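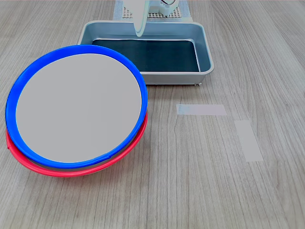
Datasets / Food and Household

Plavel Leftovers Diary, data card

Maintained by Tzu-hsuan Kuo

Summary

This dataset collects short diary entries about leftover food at home. Each entry says what was cooked, how much stayed after the meal, where it was kept, and what happened to it in the end. There are 3736 entries from 420 households in two towns, Fladov and Trimton. All entries are in English, but many writers are not native speakers, same as me, and I did not correct their grammar.

Files

entries.csv has one row per diary entry.
households.csv has one row per household, with size and town only.
notes.txt lists the changes between versions.

Fields in entries.csv

entry_id: number, unique
household_id: joins with households.csv
dish: free text, as written
storage: fridge, freezer, counter, other
container: plastic, glass, metal, none, unknown
days_kept: whole number, can be empty
outcome: eaten, given, composted, thrown

Known problems

The container field was added in April, after collection had already started. For this reason 921 entries have the value "unknown". Please do not read it as "none".

Soup and stew are sometimes mixed by the writers. I left them mixed.

Households in Trimton wrote longer entries than in Fladov, so comparing the text length between towns is not a good idea.

Use

You may use the data for teaching and for research. If you only need a small part, take the file sample.csv, with 1000 rows, chosen at random. Please mention the Plavel name and the version number in your work.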